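April, 6:40 in the morning

Started on the study before breakfast. The plan is to have the room in working order by the end of the month, beginning with the brick wall and whatever stands near it, because the dust comes from there. I went over the mortar lines with a dry brush, top row first, and vacuumed at the end. Mortar is sound except for one joint low down, which sheds sand when rubbed. Mixed a small amount of the Jansen filler, pressed it in, struck it flush. The tin says 16 hours before brushing over it. 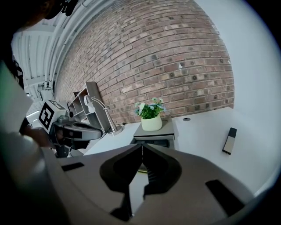

After that the lamp. I have been reading at night with the light too far to the left, so my own hand shades the page. Moved the base 4 inches toward the shelf unit and tightened the joint at the elbow a quarter turn. It holds its angle now when the desk is bumped. The bulb is a Golberg, warm, and adequate for paper. For small screws I would want something whiter.

Shelf unit next. Emptied it, wiped it, checked it with the level. It leaned toward the window, so I put a folded card under the front foot and will cut a proper shim later. Manuals went back on the lowest level, the Clullach catalogs above them, loose cables in a box on top. Two of the cables fit nothing I own. Kept them anyway.

Spent 70 minutes in total, less than I had allowed. Still to do: the shim, a longer extension cord, felt pads for the chair. Inomden has the pads in packs of 16, and I need one pack. Will look at the filler tonight before bed and leave the brush out on the desk.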